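Reading a communiqué with a pencil

13/06/2026

So I've been going to the foreign affairs evenings over in Trastside since last October, and I keep promising to write one of them up, and then I get home late and eat toast and go to bed. But this last one was on how peace talks get started, before anybody has agreed to anything, and I filled most of a notebook. I'm putting it down while I can still read my handwriting.

First, if you've never been, it's a nice crowd. A few retired people who worked abroad, some students, a couple who I think come for the heating. You get a packet of reading a week ahead (mine ran to 100 pages this time, and yes, I skimmed), then there's a talk, then we break up and argue. It's the arguing I go for. I drive in from Trekstead with the radio off so I can have opinions ready.

The talk was mostly about what they call talks about talks. I'd always pictured negotiations as two delegations walking into a hotel and getting going, with the cameras outside. But there can be months of messages carried back and forth by some third country before that, and most of it is about things that sound petty when you hear them on the news. Who gets invited. Whether a group is listed under its own name or tucked inside somebody else's delegation. Whether there's a flag. I used to roll my eyes at all that! I'm a bit ashamed of it now, as the speaker was very good on why a government might care so much. If you sit down across from a rebel movement with its flag on the table, you've told the world it's something like a state, and you did it before getting a single thing back.

We spent a long while on communiqués too. Our packet had 2 versions of one joint statement, a draft and the final, with no country names left in, and we had to go through with a pencil marking what had changed. There were 13 changes and my group found all but three, which I was pretty smug about. The one everybody missed was "the parties agreed to" turning into "the parties recognized the need to." I read straight over it. Twice! Somebody at our table said her old boss used to call that kind of phrase a parking lot, a place to leave a promise until you felt like coming back for it.

And then "frank and constructive," which I've now learned to read as one person shouting. "Useful" is a bit sad. "Substantive" means they got past the agenda. I'm sure it isn't that simple, but I've been reading the news this way ever since and it's a lot more fun.

I do have one gripe. The break was too short and the coffee was the usual, so a few of us walked over to Urkel for a proper one and came back late, and missed the start of the part on ceasefires. I've been filling in the gaps from Onu, the newsletter I go on about (sorry), which had a long piece this spring on why ceasefires fall apart in the first days. A lot of it comes down to maps. Two commanders can sign the same page and have different ideas about which side of a road it covers, and then somebody drives down the road. 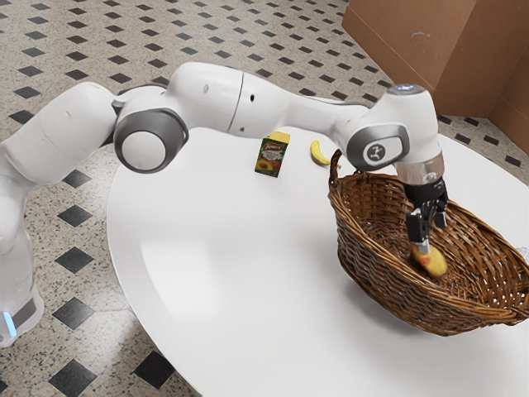
The seating argument was my favorite part of the night, and I'd have happily stayed another hour on it. During the Vietnam War the Paris talks got held up for weeks over the shape of the table, which people love to tell as a joke, and I've told it as a joke myself. But the shape said how many sides there were to the war, and that was one of the things they were fighting over. In the end they went with a round one, plus a couple of smaller rectangular ones for the staff. Look at a plain round white top like this one, with a basket sitting over to the right, and try to say where the head of it is. You can't, so everybody gets to go home and describe it their own way. One delegation can say there were two sides and another can say there were four. I went home and looked at my own kitchen table, a long one, and realized I always take the end by the window. My family may have views on that.

We didn't get to spoilers, the people who'd do better out of the war going on, so that's been bumped to the next evening along with the question of who pays for monitors. The new packet is already here and it's thinner, thank goodness. If anyone from the Trekstead side wants a ride over, leave me a comment, I've got room for 3 as long as one of you doesn't mind sitting next to the dog blanket.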